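報道関係各位

双腕ロボットの「手本教示」を支援する新サービス「Plasetti」の試験提供について

株式会社Risturaは、双腕ロボットに人の操作で作業を教えるための支援サービス「Plasetti(プラセッティ)」の試験提供を、October ではなく日本の利用者の年度計画に合わせまして、10月より開始いたします。対象の作業は、食器の重ね、仕分け、並べ替えなど、机の上で行う軽作業です。 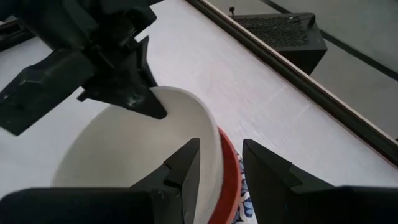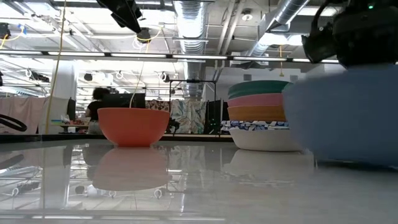
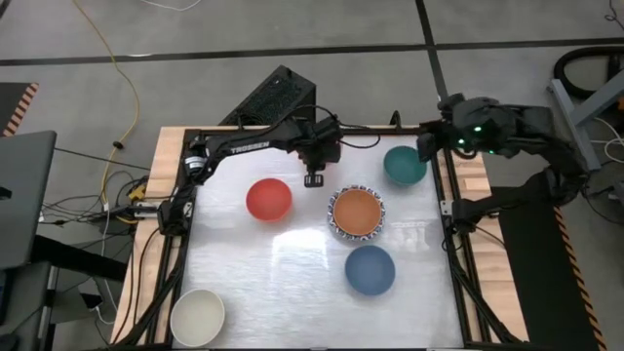
Plasetti は、遠隔操作で行った作業の手本を記録し、確認し、学習に使える形に整えるまでを、一つの流れとして提供いたします。これまで弊社のお客様からは、「手本を集めることはできるが、良い手本と良くない手本を分けることが難しい」というご相談を多くいただきました。操作する人によって、つかむ位置、動かす速さ、置く前の止まり方が違うためです。最初の教材として、弊社は色の違うボウルを使う作業を選びました。白いボウルのように内側が深く、縁が薄いものは、グリッパの指先を縁のどこに当てるかを操作者が毎回決めなければなりません。この判断の違いが記録によく表れますので、教材に適していると考えております。

■サービスの内容

(1)手本の記録
操作者は左右の手で操作装置を持ち、二本のアームを同時に動かします。Plasetti は、各関節の角度、グリッパの開き、複数のカメラの映像を、同じ時刻にそろえて保存いたします。手首側のカメラは指先の近くを、固定のカメラは作業台の全体を記録いたします。両方の映像を並べて再生できますので、片方のカメラで指に隠れた部分を、もう一方で確認することができます。

(2)手本の確認
記録が終わりますと、操作者は画面の上で、各手本に「採用」「保留」「やり直し」の印を付けます。途中で物を落とした手本も、すぐには消去いたしません。落とした後に拾い直した動きは、ロボットが失敗から戻る方法を学ぶときに役に立つ場合がありますので、別の区分として保存いたします。

(3)操作者の練習
遠隔操作を初めて行う方のために、20分の練習課題を用意いたしました。課題は、一つの物をつかんで離すことから始まり、次に片方の手で押さえながらもう片方の手で動かすこと、最後に重ねることへ進みます。ロボットの専門知識は必要ありません。

(4)手で直接動かす教示
遠隔操作のほかに、アームを手で持って動かす直接教示にも対応いたします。この方式では、操作者の手が映像に入ることがありますので、学習に使う区間を後から指定できる機能を付けました。

■開発の経緯

弊社は以前より、社内の計画名「Zoltar」として、手本の質についての研究を続けてまいりました。その中で、同じ作業を12名の操作者に行ってもらい、記録を比較いたしました。慣れた操作者の手本は短い時間で終わりますが、動きが速いため、指が物に触れる瞬間の映像が少なくなる傾向がありました。反対に、慣れていない操作者の手本には長い停止が多く含まれておりました。Plasetti では、この停止を自動で見つけ、操作者に知らせます。停止の部分を削るかどうかは、操作者ご自身でお決めいただけます。

確認の作業にかかる時間は、社内の試験において、従来の手順と比べて4割近く短くなりました。ただし、この結果は弊社の環境でのものですので、試験提供を通して、お客様の環境でも確かめてまいりたいと存じます。

■開発責任者のコメント

開発責任者 Despina Omerović(デスピナ・オメロヴィッチ)
「私は日本に来てから、仕事を教えるときに、まず隣で見せるという習慣を何度も経験しました。ロボットに教えるときも、見せる人の動きが丁寧であることはとても大切です。けれども、丁寧な動きとは何か、言葉で説明することは簡単ではありません。操作者の方が自分の手本を見て、次はもう少しゆっくり下ろそう、と気が付くことができる道具を作りたいと思いました。まだ足りないところもありますが、使ってくださる方のご意見を聞きながら直していきたいです。」

■試験提供の概要

名称:Plasetti 試験提供プログラム
開始時期:10月
募集数:8団体(企業、大学、研究機関)
対象:双腕ロボットによる卓上作業の学習に取り組んでいる団体
条件:操作を担当する方が2名以上いらっしゃること
費用:試験提供の期間中は無料(機材の運送費はお客様のご負担となります)
協力:株式会社Chang(操作装置の設計)

応募が多い場合は、予定している作業の内容を拝見し、弊社で選ばせていただきます。記録されたデータの権利はお客様にあり、弊社がお客様の許可なく学習に使用することはございません。

■今後の予定

試験提供の後、布や袋など、形の変わる物を扱う作業の練習課題を追加する予定です。また、離れた場所にいる操作者が通信を通じて手本を行う機能についても、遅れの影響を調べながら準備を進めております。

本件に関するお問い合わせ
株式会社Ristura 広報担当
受付時間:午前10時から午後5時まで
弊社ウェブサイトのお問い合わせフォームよりご連絡ください。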